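Trenholm Robotics Society forum
Board: Student projects
Topic: Laundry task, loading the washer – grasp or policy problem?

gantry_pete
We are a student group of 11 working on a household task for our final year project. The robot has to take items out of a basket on the floor, put them in a front loader, and close the door. Demo is in June. At the moment we can pick up from the basket fairly well. The loading is where it goes wrong. The item gets to the opening, the hand lets go too early, and half of it stays outside on the rubber.
We train from teleoperated runs. The set is called Grastora and has 3069 episodes in it, most of them towels and T-shirts. Has anyone got past this? I don't want to spend another month collecting if the answer is something simple.

mossbank
What is your release condition? If the policy opens the fingers when the wrist reaches a set point, you will get exactly this with anything long. The wrist is at the opening but the cloth is still hanging below it.

gantry_pete
There isn't a set point, the fingers are part of the action output. But I looked through the teleop runs last night and I think you have a point anyway. Most of our operators let go with the wrist just short of the drum and then poke the rest in afterwards. So that is what it has learned, minus the poking.

Thirumalai Mathew
I supervise a similar project at another college. Two suggestions.
First, sort your episodes by whether the hand passed the seal before release. You will probably find they split into two habits, and the policy is averaging them. Throw out the bad half, even if it hurts.
Second, use the other hand. People loading a machine hold the hanging end up with one hand and push with the other. If your left arm is parked during the load, you are making the job harder than it needs to be.

dunnock
Disagree on throwing out half the data. We did that with a drawer task and the thing became useless as soon as anything was slightly off. The messy runs are where the recoveries are. I would keep them and add 200 good ones with a deliberate push at the end.

Thirumalai Mathew
A drawer is not cloth. A drawer stays where you left it. But I agree that recoveries matter, so keep the runs where the operator went back and finished the job, and drop the ones where they left it hanging.

gantry_pete
That seems fair. I'll tag them this week. The left arm isn't parked as such, it just doesn't do much once the right has hold of something. This is from the head camera, with a grey fluffy thing at the washer. Part of it is in the seal and part is hanging down the front, and the left hand is open down by the basket.

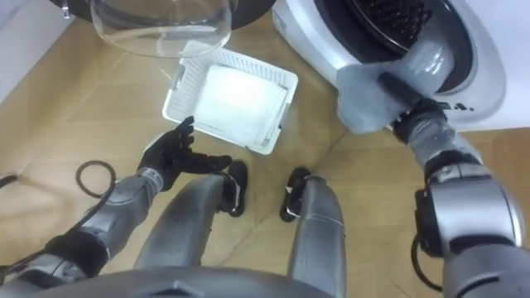

mossbank says the left arm should be the first thing to fix, and that tagging can wait. With a single hand, every push on a thick item has to be done in small bites, and each bite is a fresh chance to drop it. Two hands would cut the number of regrasps before any of the data work starts.

dunnock
Only if they have two-handed demos. Have you got any?

gantry_pete
A few. They were done early on by one person and they are slow. Everybody else found it awkward to drive both arms at once near the door, so we let them use whichever was easier.

kettlewell_b
Coming at this from the mechanical side. What are your fingertips like? We had bare hard plastic on ours and fleece slid off every time we pushed against a gasket. Clirnico do a stick-on silicone pad and it made more difference than a whole term of tuning. It does wear through, so buy spares.

gantry_pete
Not tried pads. There is a bit of slip on the thicker items but I had put that down to grip force. I'll ask if there is any budget left.

dunnock
I would leave the pads until you have new results. Change both together and you won't know which one helped.

kettlewell_b
They have a demo in June, dunnock. I don't think they mind which one helped.

dunnock
They will when they come to write the report.

Thirumalai Mathew
Both can be done. Run the current policy with pads and the current policy without, ten goes each on the same item. That is an afternoon. Then start on the data. And please fix what counts as loaded before you start. Ours was "nothing outside the seal when the door is closed", and it stopped a lot of arguments.

gantry_pete
Ours is looser than that. It was written as "item inside drum" and people have been marking it by eye. I'll change it to yours if you don't mind.

mossbank
Also check your basket position. Ours was always in the same spot for the demos and the policy fell apart when somebody put it down at an angle.

gantry_pete
We do vary it, mainly by accident. The Kalogeropoulos lab used the same room before us and left tape marks, but I don't think anyone has followed them.

Plan for now, then. Pads test on Friday, if they turn up. Tag the old episodes into finished and left hanging. After that 200 new ones with both hands, from at least 2 operators so it isn't all one person's style. I'll post the pads numbers when I have them.

kettlewell_b
Degrease the fingertips before you stick them on. Ours came off inside the drum.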